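# How a Robot Hand Holds a Mallet 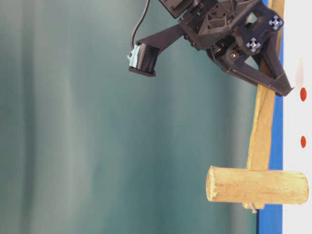
*Page last changed: Saturday, August 29, 2020*

The hand at the top is called a gripper. It has two fingers, and many of its dark parts were made on a 3D printer. One finger is pressed against the flat handle of a wooden mallet. The other finger is open wide and isn't touching the mallet at all.

We build our robot hand in the shared workshop on Mulligan Street in Remville. We call it Desik. Helmut Steinbach started it in June, and four more of us work on it now. You don't need to know anything about robots to read this page.

## Why two fingers?

You have five fingers on each hand. Try picking up a spoon with only your thumb and one finger. You can do it, but you have to think about where to put them. A robot has the same problem.

Two fingers are easier to build than five. Each finger needs something to move it, and each moving part is one more thing that can break. Ayane Hoshino drew a hand with three fingers first. It took up too much room, and the wires got caught.

## Holes in the plastic

Look at the middle of the gripper. There are triangles cut out of it. A solid block would be heavier, and an arm has to work harder to lift a heavy hand. Triangles are a good shape for this job. Push on the corner of a square made of sticks and it will lean over. Push on the corner of a triangle and it keeps its shape.

You can test this with craft sticks and paper fasteners. Make one square and one triangle, then push on both.

## Fingertips

The tip of the open finger is covered in black material with fine lines across it. There is light-blue tape on the end, and a thin black cable runs along the finger.

Smooth plastic slides on smooth wood. Bumps and ridges can help a finger hold on. Your own fingertips have ridges too. You can see them if you look closely in good light.

## The square patterns

Two small squares on the gripper have a pale cross in them, with arrow tips pointing four ways. These are markers. A camera can find a marker much faster than it can find a dark piece of plastic. When a computer knows where the markers are, it can work out where the hand is and which way it is turned.

## Why a mallet is hard to hold

A mallet has a thick head at one end and a thin handle. Most of the weight is in the head. If you hold the handle far from the head, the head feels heavy and wants to swing down. If you hold it close to the head, it is easier to keep still.

Filipa Figueiredo wrote a practice list for the hand with 25 grips on it. The mallet is number 20. A sponge is number one.

## Words to know

**Gripper:** the part of a robot that holds things.

**Marker:** a pattern that a camera can find easily.

**3D printer:** a machine that builds a part in thin layers, often out of plastic.

Kai Thiele is writing the next page, which is about motors.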